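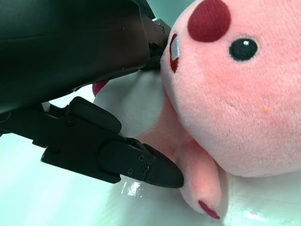 Guides > Textile care > Soft toys > Surface washing

Surface washing a plush toy that cannot go in the machine

Applies to stuffed toys with glued parts, card stiffeners, sound units or an unknown filling. Toys with a sewn label permitting machine washing are covered in a separate guide.

Before you start

Read the care label if there is one. If it has been cut off, treat the toy as surface wash only. Check the seams by pulling gently on either side of the stitching. Close any gap with a ladder stitch in matching polyester thread before any water is used. Remove ribbons and clothing and wash them separately.

Test the dye. Wet a white cotton cloth, press it against the underside of one foot for a minute and look for colour on the cloth. Reds, pinks and dark blues are the most likely to run. If colour transfers, stop at step 2 and have the toy dry cleaned.

You will need

- a hand-held vacuum cleaner with an upholstery nozzle
- a mild liquid detergent for wool, without bleach or brightener
- two bowls
- white cotton cloths
- a soft nail brush
- a wide-toothed comb or a pet slicker brush

Method

1. Vacuum the whole surface on the lowest setting. Hold old tights over the nozzle where eyes or buttons are loose.

2. Comb the pile in its natural direction. Work out matted areas from the tips towards the backing.

3. Put a litre of lukewarm water in the first bowl, add a teaspoon of detergent and whisk until there is a thick layer of foam. Fill the second bowl with plain water.

4. Pick up foam only on the brush. Clean one limb at a time in small circles, keeping the backing fabric as dry as possible. Do the face last, with a cloth wrapped over one finger.

5. Wipe each part with a cloth wrung out in plain water. Repeat until the cloth no longer feels slippery. Detergent left in the pile attracts dirt and makes it stiff.

6. Blot with a dry cloth. Do not wring or twist.

7. Stand the toy on a wire rack away from radiators and turn it every 4 hours. Comb again while the pile is slightly damp, and once more when dry.

Faults

Pile dries in clumps: residue. Repeat steps 5 to 7.

Brown ring after drying: the filling was wetted and dirt has moved outwards. Foam the whole panel, not the ring alone.

Musty smell: the core is still damp. Open a seam and dry or replace the filling.

Text by Maarja Rebane. Stitching notes checked by Angharad Kemeys. Revised 27th April.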